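Zerkside Bench Sorting Set

README, version 1.2
September 2023
Maintained by Jeptoo Laizer and Takeshi Fujimoto

Summary

Records of small hardware being sorted, packed and put away on a workbench. The items are brackets, cables, fasteners and the containers they are kept in. Each record covers one sorting task from first placement to last. The set has 585 records over 17 task types.

Contents

records/ one folder per record, numbered from 0001
tasks.csv task type, start state, end state
items.csv item names and short codes
notes/ free-text notes by annotator
CHANGES.txt version history

Item names are lower case and singular. Codes are three letters. A code is never reused, even after an item is withdrawn.

Work surface

All tasks take place on a tabletop. Item positions are given by region: back, front, left, right, center. Regions are assigned by eye at the start of a record and are not updated when an item moves. Use the end state in tasks.csv for final positions.

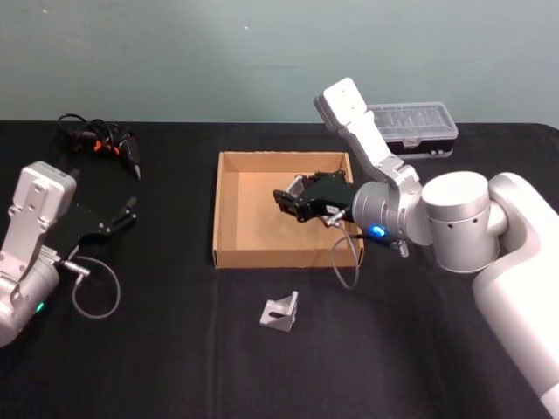 Containers are coded separately from the items that go into them. A container has a type (tray, case, bag, box) and a state (open, closed, unknown). State is judged at the start of the record only. Type takes priority over material, so the cardboard tray is coded TRY and the clear plastic storage case is coded CAS, with material in the next column. If a container is inside another container, the outer one is listed first and the inner one gets the suffix -in.

Brackets and cables

A bracket is listed by shape: flat, L or U. Hole count is optional and is blank in most rows. Cables that touch or cross are entered as one item, CBL-group, unless the task is to separate them. Task types 11 to 14 are separation tasks and list each cable on its own row. Cable length was dropped in version 1.1 because the two annotators measured it differently.

Annotation

Naomi Rugemalira and Obed Yakubu annotated the full set. Cirilo Pacheco checked 115 records against the item list. Where he disagreed with a label, both labels are kept and the column "settled" is set to no. Do not drop these rows without reading the matching file in notes/.

Splits

train 300
validation 115
test 170

Records of the same task type can appear in all three splits. For a split by task type, use splits_by_task.csv.

Known problems

Task type 9 (refill the case) has two spellings of the end state, "refilled" and "re-filled". Treat them as the same.
Small washers are missing from items.csv in version 1.0. Update before use.
Records 0212 and 0213 share one notes file.

Contact

Send corrections to Jeptoo Laizer with the record number and the column name.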